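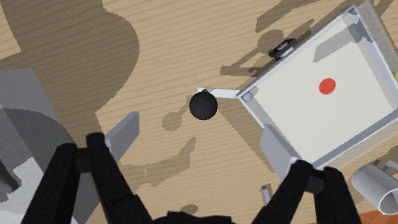
How many simulated runs should a policy get before we let it move a real arm?
At least 600 per task, spread across 30 seeds, with every seed written down before the first run starts.

That's the short version of what I'm proposing for section 4 of our house rules, and I'll put it at the top so those of you who only read the first two lines can go get your coffee. The long version follows, along with my reply to Linnea's message from last week (I owe her one, sorry, the Kimton move ate my week).

Linnea Viklund wrote:

> I read the draft and I like most of it, but I have three worries.
>
> First, "success" isn't defined anywhere. On the ball and tray task I've seen one group count it when the ball touches the tray floor, and another group count it only when the ball comes to rest on the red dot. Those two groups then compare percentages at the Monday meeting as if they meant something.
>
> Second, the draft says to randomize lighting but doesn't say how far. If the shadows never change, the policy can learn the shadows. I'd like a minimum range in there.
>
> Third, who is allowed to stop a test on the real arm? The draft says "the operator." At Futano we had two people in the room and each thought the other one was the operator.
>
> Linnea

OK, taking these in order.

On success: you're right, and I'm a little embarrassed, because I've been in both groups. My suggestion is that every task sheet has to carry one sentence saying what counts, and that sentence gets frozen before anybody trains anything. For ball and tray I'd write "the ball is inside the tray walls, the gripper is clear of it, and it stays put until the timer runs out." If somebody wants to score distance to the dot as well, great, report it as a second number in its own column. Just please don't swap one for the other halfway through because the second one looks nicer on a slide! And a ball that gets nudged in by the side of a finger counts the same as one that gets picked up, unless the sheet says otherwise. I know Song's crew will argue with me on that. Argue away, but put it in the sheet.

On lighting: I'd been thinking of it as decoration, and your note changed my mind. How about this -- the light direction has to vary enough that the arm's own shadow falls across the object in some runs and misses it completely in others. I'd rather have it worded that way than as a table of angles, because a table for one bench makes no sense on the next one. The same goes for dark objects. A matte black ball and a black gripper finger are hard to tell apart when they overlap, so those runs stay in the set. No quietly dropping the seeds where the camera had a bad day.

On stopping: one named person, name on the whiteboard, hand near the button, and that person does nothing else. No typing, no filming, no holding the ball bucket. Anyone in the room can call a stop and the named person hits it without asking why. We can talk about why afterward. I'd also like the first real session of any new policy capped at 30 tries, at reduced speed, with the fence closed.

Something Linnea didn't bring up but I will: clutter. Our rules currently say the workspace "should be representative," and I have no idea what that means, and I'm the one who wrote it. I'd change it to say that anything bolted down or normally left within reach of the arm has to be in the simulated scene too, or else the task sheet has to list it as missing. Zoment did their collision checks against a bare table once, and the real bench had a bracket on it. You can guess the rest. It was a cheap bracket, at least.

Last thing, logs. Keep the failures. I'd like video for every failed run kept until the policy is retired, and successes can be thinned out if disk space gets tight. Some 800 clips from the fall are already gone and I really wanted to look at them last month.

If you've got changes, reply here on the list and quote the line you mean. Please don't send them to me privately, I lose things. I'll fold in whatever we agree on and post the new draft before the end of March. Linnea, could you take a first pass at the lighting paragraph? You'll word it better than I did.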